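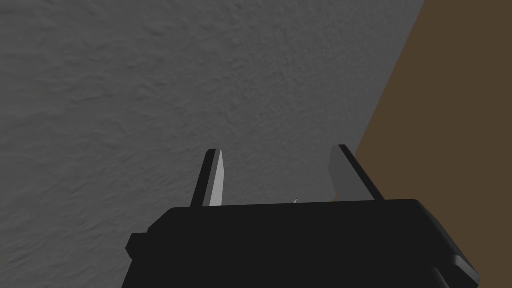
Student Projects / Robotics Lab

Comparing two wrist camera positions for a parallel gripper in simulation
Cosmin Bălan and Traian Costache
Final report, 6/25/25

1. Background

Our task was to find out how much the position of the wrist camera changes the result of a simple pick. The arm in our project is the Tovico model with a parallel gripper, and we worked only in the simulator. The real arm is in the Grecu building and it was reserved for another course since April, so we agreed with our supervisor that simulation is enough for this report.

We compared two positions. In the low position the camera is close behind the gripper body and looks along the fingers. In the high position it is moved back and tilted, so that more of the table is visible. We expected that the high position will be better in everything. This was only partly correct.

2. Setup

The controller was the Prondell package, version from the course server, with no changes except the speed limit, which we reduced. The picture at the top of this report is from the low camera with the fingers open. The black gripper body takes a large part of the view at the bottom, and a small light gray piece between the fingers is partly hidden behind its upper rim. This is the main weakness of the low position, and we come back to it in section 4.

We used a gray textured surface and a plain brown one. At first we had everything in one flat color, but then the detector had nothing to hold on to when the arm moved, and the position estimate was drifting. With the fine texture on the gray surface the drift became much smaller. The brown surface was left without texture, and we did not place targets there.

The light comes mainly from above and from the left. Because of this the inner face of the left finger is very bright and the inner face of the right finger is a medium gray. We did not plan this, but it had an effect on the results.

3. Procedure

For each camera position we ran 300 picks. The start pose of the arm was the same in all runs, and the target was placed at random inside a fixed area. We used 6 target shapes, all small and with uneven outlines. A pick was successful if the piece was still between the fingers after the lift. If the detector lost the piece during the approach, the run was stopped and written down as a detection failure. We kept these separate from the grasp failures.

Traian wrote the script for placing the targets and Cosmin did the camera calibration. We both looked at the failed runs, one by one, and this was the longest part of the work.

4. Results and discussion

The high camera found the target earlier and lost it less often. With the low camera most detection failures happened in the last part of the approach, when the piece goes behind the rim of the gripper body. Pale pieces were the worst, as they have little contrast with the gray surface.

When the piece was found, however, the low camera gave better grasps. The fingers were more often centered on the target - with the high camera there was a small error to one side, and we could not remove it completely by calibration.

The bright left finger was also a problem. In 7 runs the detector took the tip of this finger for the target. We tried to mask the finger area, and the mistake disappeared, but the mask also covers a part of the useful view. A darker material for the inner faces would probably be a better solution.

5. What we would change

We would raise the low camera a little, so that the rim covers less of the space between the fingers. We would also repeat the test with a second light. Traian would like to try the narrow fingers from the Tomska set, but we did not have the model files in time.

The scripts and the calibration values are in the course folder, together with the list of failed runs.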